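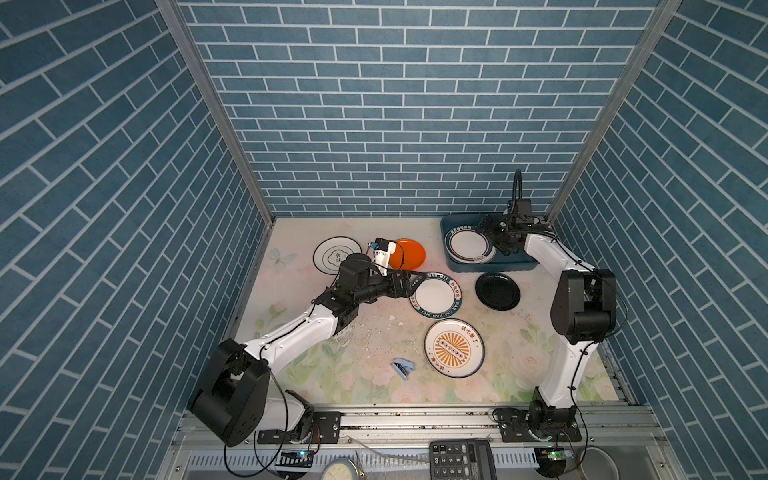 # Nallurbridge Library Will Stay Open Later, Provided You Whisper

The public library in Nallurbridge is adding two hours to its evenings starting in September, closing at 9 p.m. where it used to close at 7. The town council approved the change after a petition gathered 210 signatures, a strong turnout for a place where the last petition asked for a second bench and got a longer first one.

Money for the lights and the extra staff will come from Karaca, the bakery on the corner, which has pledged $1000 toward the first season. In return the library will put a small sign by the returns desk and has agreed to stop asking whose crumbs are in the cookbooks.

Late hours will cover the main reading room and the computers. The children's corner will still close at 7, a decision welcomed by everyone over the age of nine. Upstairs, the local history shelves stay open too — all 25 feet of them, most devoted to a boundary dispute with Nukville that Nukville says it doesn't remember.

Parking is the sore point. The lot behind the building is shared with the Fastommont gym, whose members arrive in force after work and tend to drive the three blocks from home. The council's answer is a line of fresh paint and a polite notice.

Quiet rules apply at all hours, and phone calls must be taken in the lobby. Overdue fines haven't changed. Books can be dropped through the slot after closing, though the library asks again that people stop using it for umbrellas.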